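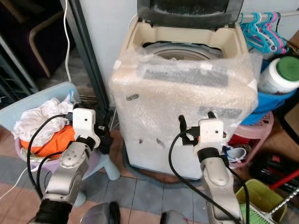
Fig. 1. The laundry corner, lid up, bubble wrap still on the machine.

Student Work > Household Studies > Term Reports

Laundry in a Tight Corner
Trernside, January 27, 2026

Our project asked how a household washes clothes in a space meant for a broom. We kept a log of 125 loads, of which 302 minutes went to looking for somewhere to put things down. The washer is a top-loader, so its top can't double as a shelf while the lid is open. We learned this repeatedly.

Hangers live on the rail to the right, within reach. Sorting was the weak point -- the whites and one very orange item shared a basket, a policy we don't recommend.

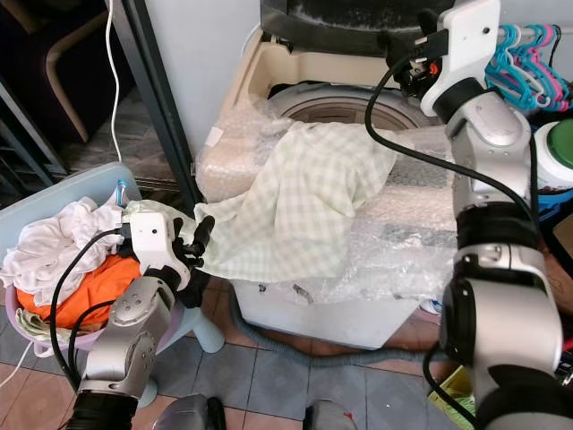
Fig. 2. Checked cloth across the top of the washer, basket to the left.

Raising the basket onto the stool saved more bending than any other change we tried. The bubble wrap was outside the scope of the study. It crackles every time you lean on it, and two of us now find this soothing.

A second log, with separate baskets, starts in February.

Related reports
Drying Racks of Tasberg
Ayaaba: Folding by Hand
The Zodero Sock Survey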